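August 4, 2022
By Eugénie Lacroix

I've put off reviewing the Brukum two-slot because a toaster needs to be lived with. Anything can make good toast for a week. I wanted to know how it gets on with the bread I really eat, meaning my own lopsided sourdough, the seeded rye from the market and (when I'm tired) plain supermarket white.

I paid $125 for it, which is a lot for hot bread! My old one cost a fraction of that and lasted through three apartments, so I came to this one feeling pretty grumpy.
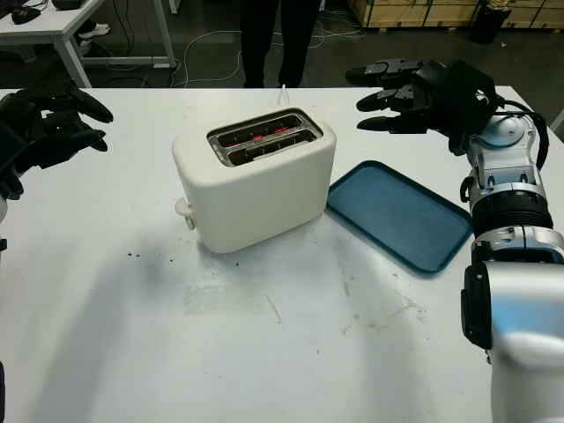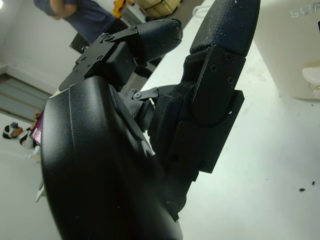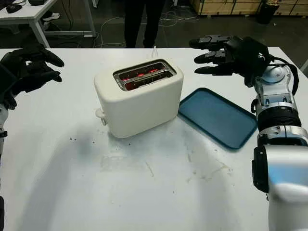
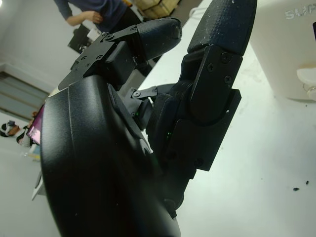 BRUVCOMBE, January – First notes, copied straight from the back of an envelope. White bread on 3 is perfect. Rye on 3 is warm bread. Rye on 5 is lovely, but the ends catch. Sourdough won't fit if I cut it the way I like to cut it, so now I cut it thinner and grumble.

All of that still holds. What has changed is that I've stopped fiddling with the dial – I leave it on 4 and give the rye a second short go. The second slice always comes out darker than the first, so if you're feeding a crowd, turn it down a notch between rounds.

Crumbs are my one real complaint. The crumb tray slides out nicely, but seeds get past it and end up on the counter, and I'm wiping up poppy seeds every single morning. Bagels are just okay. Crumpets are wonderful, all crisp on top and soft underneath, and I've eaten far too many of them with salted butter and my neighbor's plum jam.

Would I buy it again? At full price, probably not. On sale, yes, and I'd spend the difference on better bread.

Comments

Rok Krasniqi: Same trouble with the seeds here. I keep mine on an old baking sheet.

Canan Güler: How does it do with frozen slices?

Eugénie Lacroix: Pretty well, Canan! One notch up and they're fine.

Oğuzhan Yaman: $125 and it can't fit a proper slice of sourdough. I'm sticking with my broiler.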